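Lecture 13: Domain randomization, or lying to the robot on purpose

Notes by Kazimír Bartoš

A policy trained in one simulated kitchen learns that kitchen, down to the refrigerator. Change the floor and it forgets how to grasp. So we vary what shouldn't matter - wall color, lighting, box positions - and keep the task fixed.

Our Pritton run used 101 randomized rooms. Training took almost two days, most of it spent on very ugly carpets.

For Tuesday: which of these would you leave alone, and why? Friction is a trap.

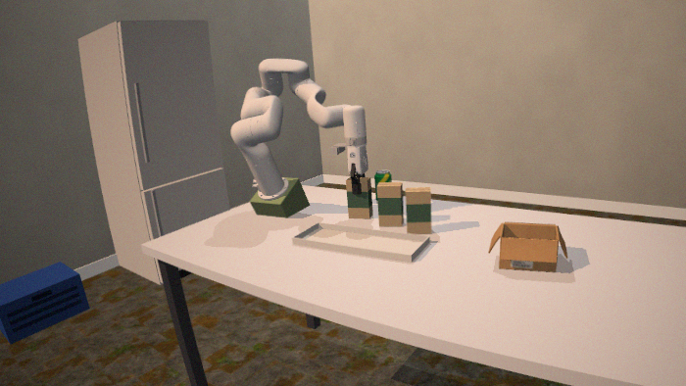
Fig. 2. One simulated room, with the gripper over the leftmost of three upright boxes.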